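Plandow to replace water meters in older districts

Jul 4, 2024

The Plandow water utility will replace 3,362 household water meters in its older districts, starting in October. Council approved the work at its last regular meeting, along with a change to how leaks on private property are billed.

The existing meters are mechanical units read by hand twice a year. The replacements are ultrasonic meters with no moving parts, supplied by Wróbel, and will be read by radio from a passing vehicle. The utility will keep the twice-yearly billing cycle for now.

Tülin Kaplan, the utility's network engineer, told council that mechanical meters tend to under-register at low flow as they wear. A dripping tap or a weeping toilet valve may pass through an old meter without moving the dial.

"Some households will see a higher reading after the change with no change in their habits," Kaplan said. "The water was being used before. The old meter did not pick it up."

Zostmont will be the first area done, followed by the streets east of the rail line. Installation is contracted to Omum, a local plumbing firm. Each changeover is expected to take up to 600 seconds with the water off, provided the shut-off valve on the street side works. Where the valve is seized, the utility will replace it at its own cost and book a second visit.

Residents will get a card in the mailbox 10 days before the work. An adult must be home if the meter is indoors. Meters in outdoor pits will be changed without an appointment.

After the changeover, the utility advises running a cold tap without an aerator for a few minutes – a laundry tub or bathtub is suitable – to clear air and any loosened sediment. Discoloured water should not be used for washing clothes. If it has not cleared after an hour, residents should call the operations desk.

The billing change concerns leaks on the customer's side of the meter. At present, an account holder can apply for a credit after any leak, with no limit on the number of claims. Under the new rule, one credit will be allowed per property every 13 months, and a repair receipt must be filed with the claim. Leaks on the utility's side are not affected.

Radosław Szczepańska, who spoke for a group of Zostmont landlords, asked that the limit be put off until all of the new meters are in. He said owners of older duplexes could face several small leaks at once when the more sensitive meters are fitted. Council voted to keep the rule as drafted but to accept multiple repairs on a single claim.

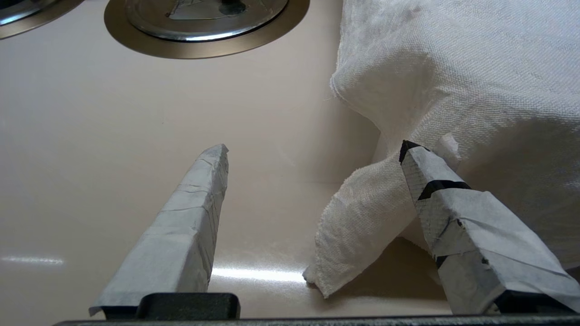

A sink drain with a metal strainer. Leaks on the customer's side of the meter are covered by the new credit rule.

The utility will also test for lead at a sample of homes during the program. Owners who want their address added to the sample can apply at the utility counter or by mail. Results will be sent to the owner and to any tenant named on the account.

A street-by-street schedule for the first stage will be posted at the utility office before work begins. The schedule for the remaining streets has not been set.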